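Unit 4. Persister cells and tolerance

Resistance is heritable: the strain grows in the presence of the drug. Tolerance is survival without growth. Persisters are the small tolerant fraction of an otherwise susceptible population, and their daughter cells are as susceptible as the parent culture.

Kill curves for persisters are biphasic - a steep first slope, then a shallow one. Read the fraction from the second slope. In the Tenley culture, 44 colonies remained of 1,392 plated at time zero.
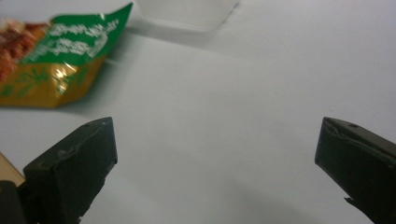 LAB NOTES / SECTION 4.2

Sample at fixed intervals and wash out the drug before plating. Regrow survivors and repeat the exposure. If the second curve matches the first, the survivors were not resistant mutants.

Reading: Riis and Toft, chapter on dormancy, to p. 159.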